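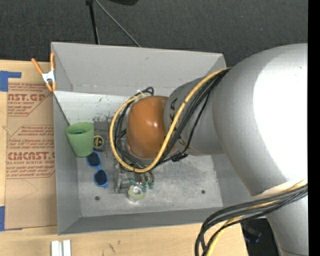

Re: [trollotden-taller] Bandejas de chapa: manchas y cosas olvidadas

Imprimir | Enviar por correo electrónico
Buscar en el archivo de la lista Buscar
enero, 18:40, por Laurier Simard

Hola a todos:

Contesto por partes al mensaje de ayer, que copio debajo con mis respuestas intercaladas.

> ¿Con qué se limpia el suelo de las bandejas grises? Probé con un trapo
> húmedo y agua con jabón y las manchas oscuras se quedan igual. ¿Se puede
> usar el estropajo de acero o se estropea la chapa?

El estropajo de acero, no. Deja rayas finas y luego el polvo se agarra ahí. La bandeja de la foto tiene el suelo con rozaduras, tiznajos grises y zonas de polvo, y una mancha gris oscura cerca de la pared del fondo. Para eso uso el desengrasante Edix, diluido: 30 ml en un litro de agua templada. Se deja cinco minutos y se pasa una bayeta. Si la mancha no sale a la segunda, se queda como está, que para lo que hacemos no molesta. Las rozaduras no se quitan con nada.

Primero hay que aspirar el polvo. Si se moja antes, se hace una pasta que se mete en los pliegues de las paredes.

> En el suelo hay dos agujeros. ¿Los tapo?

No los tapéis. Lo único que pido es que no se vuelque el cubo dentro de la bandeja, porque el agua acaba debajo. Bayeta escurrida y nada más. Si alguien necesita dejar tornillos pequeños, que los ponga en un bote.

> El juego de bandejas nuevas de Flernell, ¿se va a comprar al final?

Este mes no. El presupuesto que nos pasaron es de 700 euros por el juego, más 260 de transporte, y para todo el material del año tenemos 3000. Además las paredes inclinadas de las actuales nos vienen bien para volcar cosas sin que se enganchen en las esquinas. He pedido a McIntyre que nos diga si tiene algo parecido de segunda mano. Cuando conteste, lo reenvío aquí.

> Y lo último: hay cosas dentro que no sé si son del material común o de
> alguien. Un vaso, unas gafas y algo redondo. ¿Las retiro?

Son las que se ven junto a la pared izquierda:

- Vaso de plástico verde claro. Hay varios en el armario. Si no tiene nombre debajo, se lava y va con los demás.
- Gafas de sol de montura azul y cristales oscuros. No están en la lista de material. Quien las eche de menos que me escriba; si no, pasan al cajón de objetos perdidos. Por favor, no las dejéis en el suelo de la bandeja con los cristales contra la chapa, se rayan enseguida.
- La pieza redonda de borde amarillo. Por la foto no distingo si es un rollo de cinta o una tapa pequeña. Si es cinta, al estante; si es una tapa, mirad si falta en alguno de los botes antes de tirarla.

Queda una piececita redonda verde claro más hacia el centro. Esa dejadla donde está hasta que yo pase.

El bote de Edix está en el fregadero y las bayetas, en la balda de encima. Cuando quede menos de medio bote, avisadme por esta lista.

Un saludo,
Laurier Simard

Imprimir | Enviar por correo electrónico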